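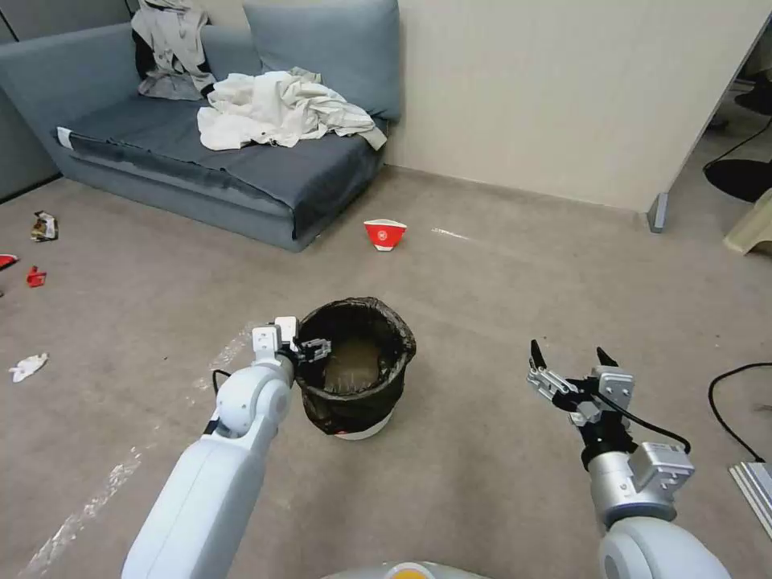 2 min read

Landman / lease records person wanted, Nerkdale office

Posted in: Jobs, Oil & Gas, Land

We need someone in the Nerkdale office by December, sooner if you can. Bid round for the Teten acreage closes before the holidays and we are short one pair of hands on title. Contract to start, likely permanent if we win a block.

Who we are: Urquhart Land Services. Small shop. We run title, lease and bid prep work for independents who want in on state and county oil and gas sales. No drilling, no rigs, we do the paper side.

The job
Mostly courthouse and desk. You'd be checking mineral ownership on tracts in and next to the Teten blocks, 3143 acres in the first package, second package still being mapped. Old deeds, probate files, unreleased leases from the 80s that should have been released and weren't. Some calls to heirs. Be nice on the phone, a lot of these folks have been called by four other companies already.

Also:
- run sheets, typed, our template
- keep the lease expiration list current (it is behind, we know)
- help put together the bid packets: work program, financials, maps, signed forms in the right order
- drive to Rondley when the county clerk there can't scan something. Happens more than you'd think. Mileage paid
- sit in on the bid opening and write down who bid what

Need to have
Two years or more in land, title, abstracting or something close. A paralegal who has done real estate is fine, we'll teach the mineral part. Can read a metes and bounds description without calling for help. Valid license and a car that will make it to Rondley and back. Spreadsheets, nothing fancy.

Nice to have
Any bid round experience, state or federal. GIS. Spanish. Knowing your way around the Rondley index books, which were re-numbered at some point and then numbered back.

Hours and pay
Day rate, depends on experience, tell us what you need and we'll tell you if we can do it. Some 60 days of work in the first contract. Expect long days the last two weeks before the bids go in. Regular day is 8:30 to 5. Working from home okay for run sheets once you're up to speed, not before. Records stay in the office.

Health plan only if you go permanent. Sorry, can't do it on contract.

We have 13 people right now, five in land. You'd report to Seo-ah Chae, land manager. She does the interviews too.

To apply
Send a resume and one run sheet you did yourself, names blacked out. No run sheet? Send any title summary or abstract. Cover letter not needed, three lines in the email is plenty. Put "Teten land" in the subject or it will get lost with the vendor mail.

No recruiters please. No relocaton money on this one.

If you hold or have an interest in any lease in the Teten area, or a close relative does, say so up front. Doesn't rule you out, but we have to list it with the bid.

First interviews by phone, 20 minutes or so, then one in person at Nerkdale. Refrences checked before the second one. We'll take the ad down when its filled.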